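Kelura open day: your questions, answered by someone who wasn't sure about going

Arnton is opening its doors again on 26th May to show visitors the Kelura system. I went to the January one on behalf of the Bradwood residents' newsletter and have been getting the same questions ever since, so they are collected on this page. Arnton did not write the answers and has not asked to see them.

What is Kelura supposed to do?

Learn small jobs done by hand at a table. Arnton's leaflet talks about "everyday dexterity", a phrase I would happily never read again. In plain words, people do fiddly little tasks, the tasks are recorded from head height, and the recordings are used to teach a robot to do the same.

Does the robot do anything on the day?

A bit. There is a demonstration that lasts 21 minutes by the printed timetable, and a fair share of that is talking. The robot picked up a pen, put it down and picked it up again. On its third go it missed. I would not travel far for that part alone. The table work is the better half of the visit, and you can stay with it as long as you like.

What happens at the table?

Pens, caps, paper, bits of thread. Everything is small, and the cloth underneath is a busy one, teal with blossoming trees all over it. I asked whether a plain cloth would give the machine an easier time. The answer was yes, and that an easier time was no use to them, as kitchens and desks are rarely plain. Fair enough.

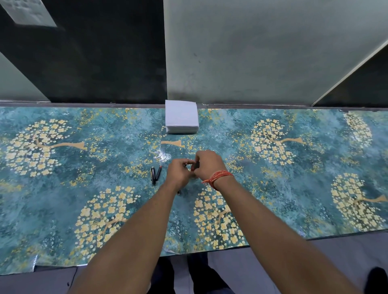
The same sort of job is done over and over, with the things shifted a little between goes. It is slow to watch. I found it oddly restful for ten minutes and then wanted a cup of tea.

Who shows you round?

In January it was Natália Halás, who runs the sessions. She answers questions straight and says when she doesn't know, and I can't say the same for the man with the slides. Ask her about failures. She has plenty and will go through them.

How many recordings do they need?

Natália gave me 300 for one simple task, and then said that was where they start. I asked where they finish and did not get a number. My own view is that a child manages a pen cap after far fewer, but I was told this is an unfair comparison.

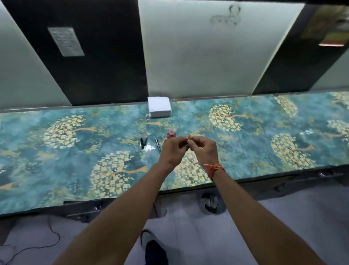
Table work at Arnton: a small orange piece held between the fingertips, with pens and a pink bottle on the cloth.

Is this going to take people's jobs?

The leaflet says it will "free up" staff. I asked for the name of one workplace using Kelura now and was told that talks were going on with Wegener. Talks are not a workplace. From what I saw, anyone who handles small things for a living is safe for a good while yet, though I would ask again in a year or 2.

Can visitors have a go?

Yes, if you sign a form. Read it first. The one I was given let Arnton keep the recording with no end date, and I crossed that line out. They accepted the form without a murmur – make of that what you will.

Do I need to book?

Yes. There are 80 places and they are free. Children are welcome with an adult, but there isn't much for the under-eights to do.

Is there parking?

Some, behind the building, and it fills early. The Bradwood bus stops at the gate.

Would you go again?

I am going again. I want to see if it can pick up the pen.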